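3.2 Trays and table surface

The table work was done on a white tabletop at Ogola, in the room normally used for sorting returned kitchen goods. We wanted to know how the choice of tray affects the time needed to set out and clear small items. Three kinds of tray were compared over 300 trials, and 11 people took part. Plastic trays slid more often than metal ones, and 49 trials were repeated after a tray had moved out of its marked place. 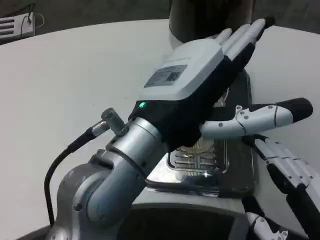 Figure 4. Stainless steel tray with raised parallel grooves, on the white tabletop.

The grooved steel tray (Figure 4) gave the shortest clearing times. Items set on the grooves were easier to pick up than items on a flat base, and round items rolled less. Its drawback is glare. The polished metal reflects whatever is near it, and several participants asked for the lamp to be lowered. We kept the lamp at one height for the last 200 trials.

Comments

Tuấn Nông: Did you try the grooves turned the other way? We use a similar tray at Proleck and it matters for spoons.

reader_k: Table 2 gives clearing times but not setting-out times. Are those in the appendix?

Tuấn Nông: Found them, Appendix B.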